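Bimamex Opens Registration for Home Linen and Bedroom Care Program in Darnavham

Sessions begin in October at the Alcaraz Street residence
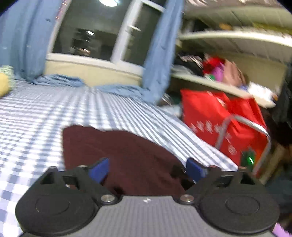
DARNAVHAM - Bimamex, a provider of household training and linen services, announced today that registration is open for its Home Linen and Bedroom Care Program. The program teaches the everyday work of keeping a bedroom in order, from making the bed to folding and storing clothes and blankets. Instruction takes place in furnished bedrooms, and the bed itself serves as the main work surface. A dark maroon cloth laid over a blue-and-white checkered sheet, for instance, gives learners a clear edge to follow, and the squares of the sheet can be used as a guide when bringing one side of a fold over to meet the other. Shallow creases in the cloth are smoothed by hand, working outward from the middle, before the first fold is made.

The program will accept 100 participants in its first term. It is open to adult residents of Darnavham and nearby towns, and no earlier training is required. Places will be offered in the order in which completed forms are received.

Each participant will receive 40 hours of instruction. The first part of the course deals with sheets, pillowcases and bed covers, including the care of patterned bedding and the sorting of light and dark items before washing. The second part deals with clothing and smaller pieces of cloth. Participants will practice flat folding and rolling, and will learn how to set out a drawer so that each item can be reached without disturbing the rest. A closing section covers seasonal storage, with particular attention to wool and heavy blankets.

"Most people learned to fold from whoever did the laundry at home, and many were never shown at all," Bimamex said in a statement. "We have set up the course in ordinary bedrooms so that the methods can be used at home the same evening."

Bimamex developed the program after a survey of households that use its linen service. Of the 1235 households that replied, 71 percent said that clean laundry often stayed on a bed or chair for more than a day before it was put away. Respondents most often named fitted sheets as the item they found hardest to fold. The company has set aside two full sessions for fitted sheets as a result.

All sessions will be held at the company's residence on Alcaraz Street, which was refitted during the summer. The bedrooms are located on the ground floor and may be reached by a ramp from the parking area. Learners work in small groups, and the doors between rooms are kept open during practice periods so that instructors may move easily from one group to another. Evening sessions will be available for participants who work during the day.

Bedding and practice cloths are supplied. Participants are asked to bring two items of their own clothing that they find difficult to fold. Hooded sweatshirts, long skirts and children's overalls are all suitable. Items should be clean and should not require special handling.

Printed course materials have been prepared by Pukeo, the publishing arm of Bimamex. The handbook contains fold diagrams in large type, a washing chart and blank pages for notes - it is included in the course fee and will also be sold separately at the front desk. Replacement copies may be requested at any time during the term.

Participants who attend all sessions will receive a certificate of completion. Those who miss a session may make it up with another group during the same term, provided that the office is told in advance.

Registration forms are available at the Alcaraz Street front desk and at all Bimamex linen counters in Darnavham. Completed forms may be returned in person or by mail. Visitors who wish to see the rooms before registering may do so on Friday between 2 p.m. and 6 p.m., and no appointment is needed.

About Bimamex

Bimamex provides linen rental, laundry and household training services to homes and small guesthouses in the Darnavham area. Its head office is in Darnavham.

Media inquiries: Bimamex Press Office, Alcaraz Street, Darnavham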